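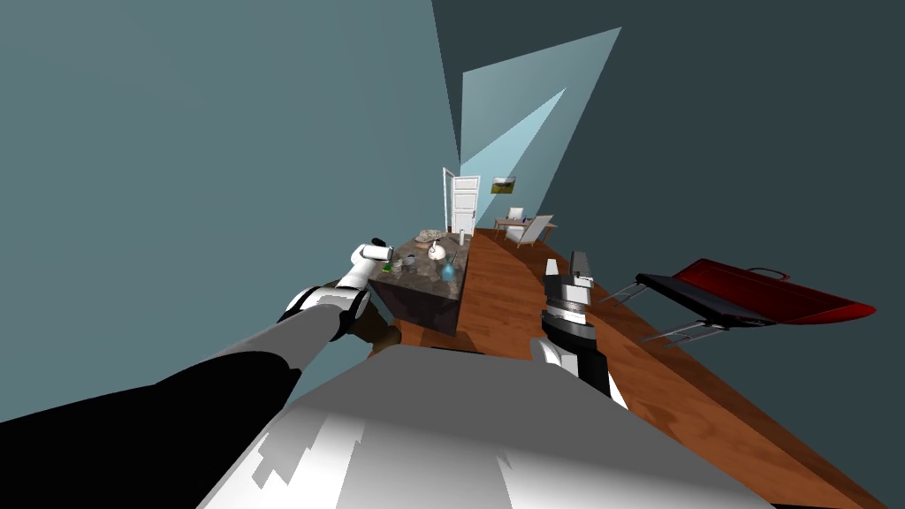
3. Method

We wanted to know if a policy trained only in simulation learns better when it receives the wrist view together with the head view. All episodes were made in the Reveo kitchen. Our supervisor, Tegan Tapsell, asked us to keep the room the same and to change only the start pose of the arms. We trained 2 policies for 2000 steps each. Policy A used the head view, and policy B used both views.

4. Result

Policy A finished 17 percent of the test episodes and policy B finished 67 percent. We think that the difference comes from the last part of the reach, when the hand is near the object.

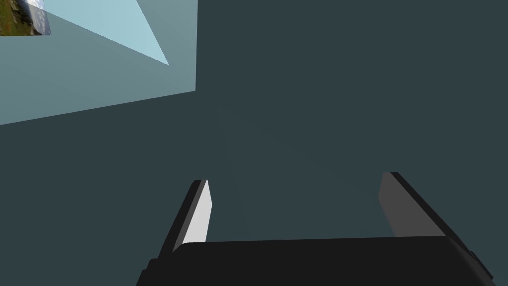 The wrist view also has a weak point, and we found it late. When the hand turns away from the counter, the input carries very little information. The fingers are open with nothing between them, and behind them is mostly one flat dark surface without texture. In such moments policy B often waited or moved back. We did not test a wall with texture, so we cannot say if it would help.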